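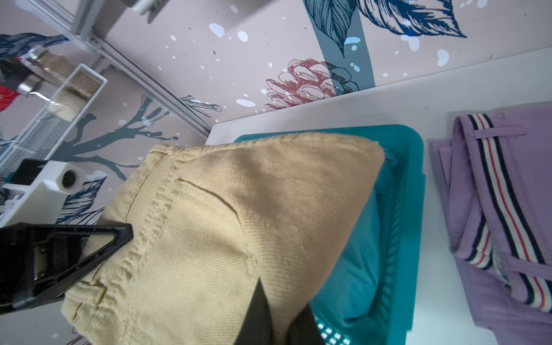 Can a robot put away the laundry yet?

Parts of the job can be done by machine today, at a slow pace and with a person close by, but no system we have tested can be left alone with a full load of mixed clothes.

4. Handling Folded Garments

4.1 Why we study the folded state

Most published work on laundry stops at the fold. A shirt is flattened, two edges are brought together, and the trial is scored. In a home, the chore goes on after that. The folded item has to be lifted, carried, set into a basket or onto a shelf, and released without coming apart. Later it may have to be taken out again so that something else can go underneath. In our interviews with households in Tresbridge, people complained less about folding than about all the moving that comes before and after it.

We treat this as a separate task and call it transfer. A folded garment has a shape, but a weak one. It holds together under its own weight and fails when it is pulled from one layer only. A gripper that closes on the top layer will often open the fold. A gripper that goes too deep will catch the rim of the basket or the item below.

4.2 Workspace

The bench used in this study has two arms mounted side by side, each with a two-finger gripper, facing a white tabletop. The walls behind it are covered in patterned paper, and household goods stand on open shelves. We kept both on purpose. A plain gray backdrop makes it easier for software to find the edge of a garment, and few laundry rooms have one.

The clothes were ordinary trousers and tops bought in November from a secondhand store. They were not starched or pressed. The basket is plastic with a low rim, the type sold for drawers and closets. Figure 4 gives the general arrangement. 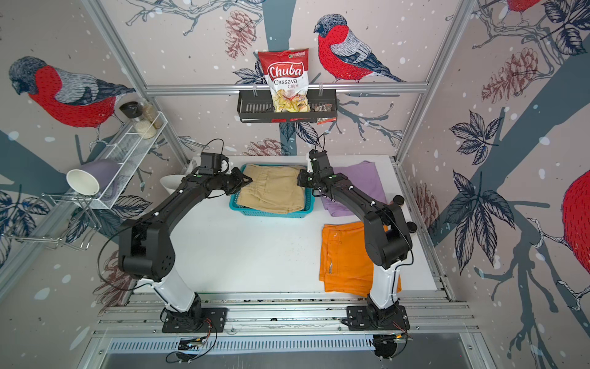
Figure 4. Two-arm bench with folded khaki pants in the basket and other garments on the table.

4.3 Trials

We ran 903 transfer attempts under two control schemes. In the first, named Susia, each arm plans its own motion and the two share only a stop signal. In the second, Pravus, one planner moves both arms and treats the garment as a single load. The grippers, cameras, and clothes were the same for both.

An attempt counted as complete if the garment was released inside the basket with its main fold intact and no part hanging over the rim. Partial results were scored as failures. Of the 903 attempts, 793 were complete. The remaining 110 were sorted by cause from the video record. Opened folds made up the largest group, followed by garments left across the rim. In 18 attempts a gripper took hold of the basket along with the cloth -- a fault that we had not planned for and that stopped the run each time.

Heavy twill was easier than we expected. Its seams are stiff, and the grippers could press against them without the layers sliding. Soft knit was harder, and the small features that help a person find the top of a pair of pants, such as a belt loop or a pocket edge, were of little use to either planner.
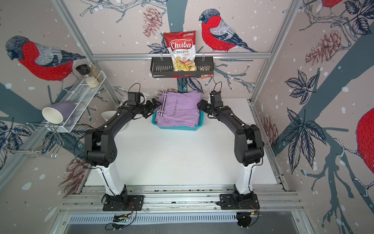 Maham Malik
Lead Researcher, Household Manipulation, Jansen Laboratory

4.4 What the results do and do not show

The completion rate should be read with care. Every attempt began with a garment already folded and within reach of both arms. A person set the starting position and was present throughout. Picking a single item out of a heap, which a child can do, was outside the study.

Time is the other limit. A person moves a folded pair of trousers into a basket in 2 seconds or so without looking closely. Both planners took many times longer, and most of that time went to small corrections just before release. Faster release raised the number of opened folds, so we left the speed alone.

Pravus had fewer opened folds than Susia, while Susia recovered better when one arm lost its hold. We have not been able to combine the two strengths. A planner that treats the cloth as one load has no good response when half of that load drops -- it tends to wait.

Our next series will use stacks in place of single garments, with mixed fabrics and a deeper basket. Shelf placement will be tested separately, as the approach angle is different and the lower layers can't be supported from beneath.

Print this page | E-mail this page

Related items
Section 3. Interviews with Tresbridge Households
Section 5. Stacks and Mixed Fabrics: Test Plan
Susia Planner: Technical Notes
Gripper Wear on Cotton and Twill

Contact Jansen Laboratory | Copyright Jansen Laboratory. All rights reserved. | Back to top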